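The checkered tablecloth is back, and I wish I could be happier for it. Qianru Tian, who runs the Luo supper club, says red and white makes a table feel generous. Her guests pay $47 on a Monday to test that theory.
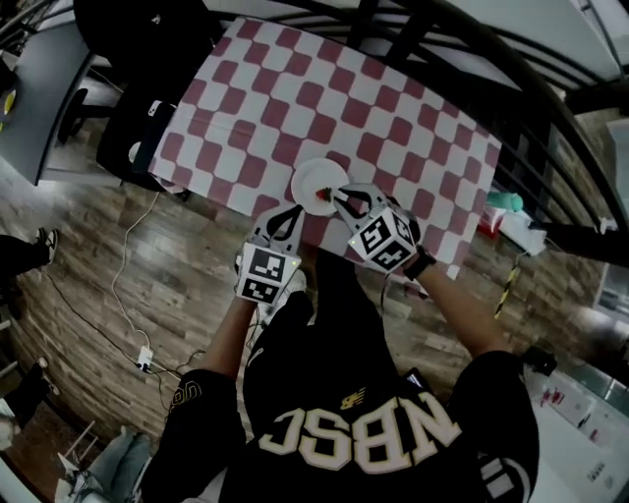 *A small white plate on the red-and-white checks.*

I'm not convinced. Bold squares swallow small plates, and dessert needs all the help it can get – especially when it's three bites long.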